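Skivotero Two-Finger Gripper Kit (build notes and parts)

Home > Shop > Grippers and wrists > Skivotero

In stock, ships flat in a padded mailer. Kit weight 504 g with the mounting plate, 578 g with the wrist camera bracket added.

Hi, I'm Wubit Wako, and I put these kits together on the back bench of the Nikport shared workshop (the bench by the laser cutter, if you ever drop in). The Skivotero started as a hand for my own little Mowat arm at home. People at the shop kept asking to borrow it, so in July I cleaned up the drawings and made a small batch, and now there's this page!

What you get is a pair of black linked fingers, the palm block, the drive screw, a bag of bolts and a printed sheet of steps. The motor isn't included. I run mine on the small Ullix gear motor, and the palm block is drilled for that pattern. If you have something else lying around you'll need an adapter, and I'm happy to send you the drawing so you can cut your own.

The fingers are made of stacked plates that hinge against each other, so they bend a bit around whatever you're picking up. I love this part of the design. My first version had stiff flat jaws and it was miserable with anything tapered. Cups, planters, funnels, all of it wanted to squirt out the top. Linked plates give you a lot more to work with on slanted sides.
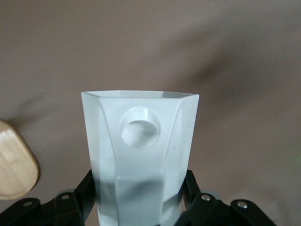

Skivotero fingers on a white six-sided vessel, seen from the wrist camera.

If you're fitting the camera bracket, do it before you tighten the palm block. I've done it the other way round twice and had to take the whole thing apart both times. Aim the camera so both fingers come into view at the bottom of the picture, then lock it down. Mine sits tilted slightly forward.

Building it takes me an evening. Give yourself two if you've never set up a drive screw before, and don't crank the finger bolts hard. Snug is plenty! The plates have to swing freely by hand before you hook up the motor. If one sticks, back its bolt off a quarter turn and try again.

My own set has done 3,410 open-and-close cycles on the bench counter with one change of drive nut, so I put a spare nut in every bag.

Options: plain kit, kit with camera bracket, spare finger (left or right), spare drive nut 2-pack.

Workshop pickup is fine too, I'm usually there after 6 p.m.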